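Nundwood Bench Cell: README for the simulated assembly station

Last edited Sep 2, 2018, by Aroha Cosgrove

Welcome, and thank you for opening this before opening the folders! Nundwood is the rendered stand-in for the electronics bench at Gulard, where people put small housings and boards together all day and where one arm is due to join them in February. We at Bodbridge built it so that the folks on the bench could look at the new arrangement early, grumble about it, and have the grumbling change something. The set holds 3,595 rendered stills in four folders, and everything in it is simulated.

The layout is kept plain on purpose: the arm at the far end of the table, the parts on a blue mat in front of it, a desk with a monitor and keyboard behind.

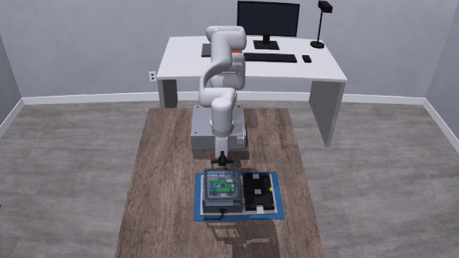 Who asked for what

Begoña Paredes has run the bench for longer than any of us have been writing software, and most of the good ideas are hers. She wanted the mat kept (a blue one, like the mats her team already works on) so that a person could sit down to a job the arm had been doing and feel at home. Unai Arroyo asked that the cable stay in the renders, lying along the front of the mat, as cables are what his hands spend the day moving out of the way. We had left it out of the first version and were a little embarrassed!

What changes for the bench team is mostly the order of the day. The arm is planned for the repeated placing work over the left side of the tray. Checking, rework and anything odd stay with people, and so does the decision to stop. Three of the team will take turns looking after the station, with 32 paid hours of training each, and Villalobos has agreed in writing that the turns rotate.
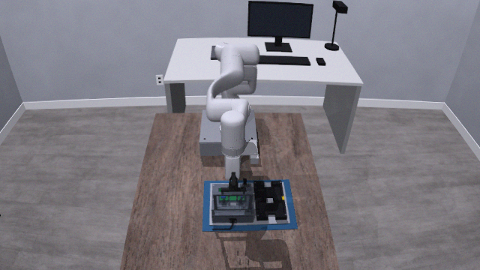

Gripper down over the left half of the assembly, cable along the front of the mat.

Close views

The folder called "close" is the one the inspectors use. Emerson Brito goes through it with new starters, talking over where they would look first: the screw heads on the top bar, the yellow label with its black triangle, the green board to the right. Shadows fall across the parts in many of these, and we have left them alone, so please don't brighten the files before passing them on.
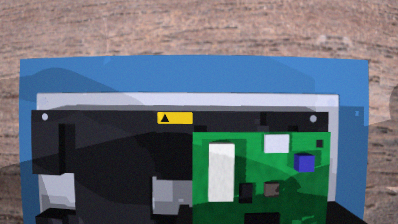
Known gaps

The label carries no lettering. The monitor screen is blank in the room views. Wood grain gets soft in the close ones. Noise, which the bench team raised more than anything else, can't be judged from stills, and Cayetano Mateos is keeping a separate list of those worries. Write to him or to me with additions, long or short, and we will put them in the next version.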